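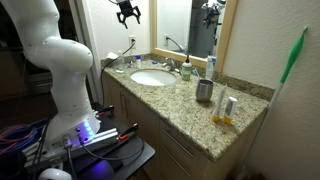
Home | Ask Us Anything | Animals | Space | Machines | Your Letters

Can a robot clean my bathroom yet?

Ursina Wallner wrote to me in March with a very good question. She wants to know when she can stop tidying up around the sink and let a robot do it. I get this one a lot (mostly from people who have just been told to tidy up around the sink!), so let's have a proper look.

First, think about your own hand. It has 27 bones, and your skin can feel a crumb. You can pick up a slippery bottle while you're singing and looking out of the window. Most robots have a gripper in place of a hand, and many grippers have only two fingers. Imagine putting the cap back on the toothpaste with two spoons. I tried it. It took me 37 tries and I got toothpaste on the cat.
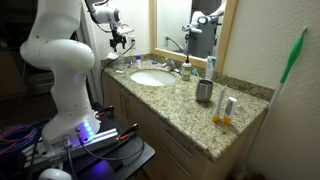
A robot arm beside a bathroom sink, with its black gripper hanging over the counter.

Why are bathrooms so tricky? Well, look at all the stuff! Robots in car factories often get the same part, in the same place, again and again. Nobody squeezes a car door flat in the middle and leaves it by the faucet. But a tube of toothpaste changes shape every time you use it, and clear plastic is a real headache, as cameras can look straight through it.

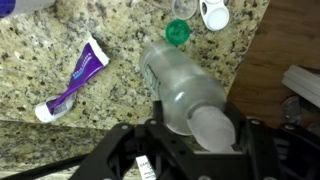 Then there's the squeezing. Too soft and the bottle slips away. Too hard and, well, you've stepped on a bottle before, you know the noise. My friend Emil Egger builds grippers, and he once had one practice on 160 bottles in a row. He says the last one still made him hold his breath.

So can they do it? Some of it, some of the time. Robots can pick things up and put them down, and they can wipe a counter, usually more slowly than you would. A whole messy bathroom they've never met before is still very hard. Sorry, Ursina, you'll need to keep at it for now!
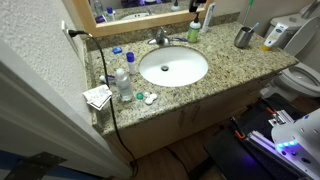
Try it yourself

Put on a pair of thick oven mitts and close one eye. Now ask a grown-up to time you while you stand 2 empty plastic bottles up next to the sink and screw their caps on. Write and tell me how long it took!

Contact us | Copyright Clenance Kids | Back to top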